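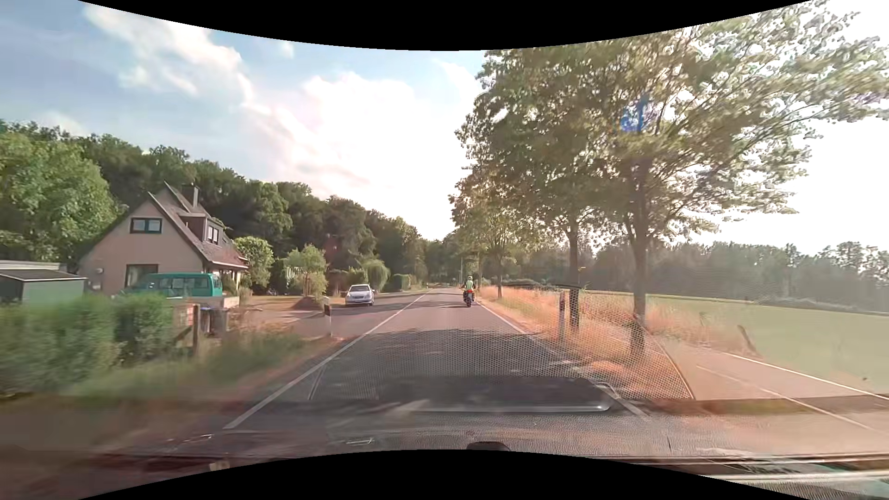
Shagufta Talpur wrote to me after the first session that she does not see why a yearly bill should be treated differently from a monthly one, if the money comes out of the same account in the end.

I would like to begin today's notes with her remark. The money does come out of the same account. The difference is in the timing, and most household budgets that fail do so at this point. A family writes down rent, food and phone, sees that a little is left each month, and calls the budget balanced. Then the registration falls due in May together with the dentist, and the credit card is used.

Session 2: Irregular expenses and the sinking fund

A sinking fund is money put aside in equal parts for a cost which we know will come. It is separate from an emergency fund, which is for costs we cannot foresee. Please keep these two in different accounts, or at least in different columns.

Worked case: the Brurnico household

In the first year their irregular bills came to $3035. In the second year the same bills came to $3591. If they save on the basis of the first year, they put aside $252.92 each month and will be $556 short by the end of the second. On the basis of the second year the monthly amount is $299.25.

Which of the two should they choose? I favour the higher one. Some textbooks recommend the average, but prices seldom return to the average, and a surplus can be carried forward without any cost. 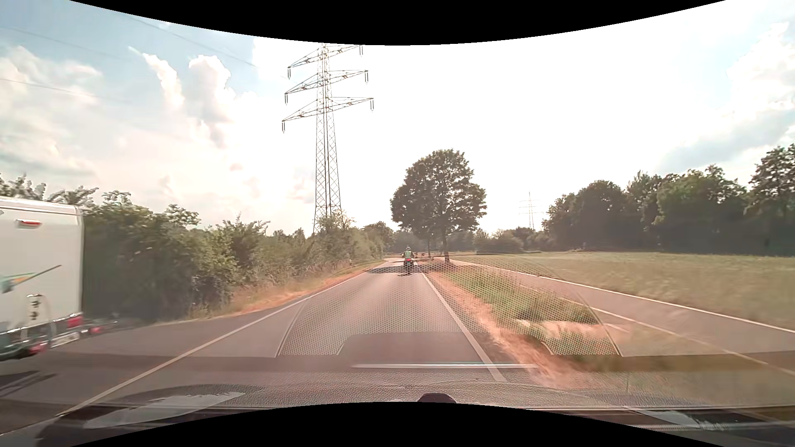 Please sort your own irregular costs by how often they come back, before you look at their size. Insurance and registration return every year at a known date. Tyres return also, but the date depends on the use. Replacement comes last and is the one most often forgotten. Take the rider on the road: the motorcycle will have its yearly bills, while the helmet and the yellow-green vest belong to the replacement group, with a longer period and a smaller monthly share. For example, an item of $40 replaced every 20 months costs $2 a month. The amount is small, but ten such items are not small any more.

Homework for Friday's group

1. List your irregular costs for the last 12 months. Use bank statements, and do not trust your memory.
2. Mark each one as yearly, by use, or replacement.
3. Calculate the monthly share and compare it with what you now put aside.

Those who have no statements can work with the Wornau sheet - it is at the back of the handout. Cheque payments in it are listed by the date written, so check the month carefully.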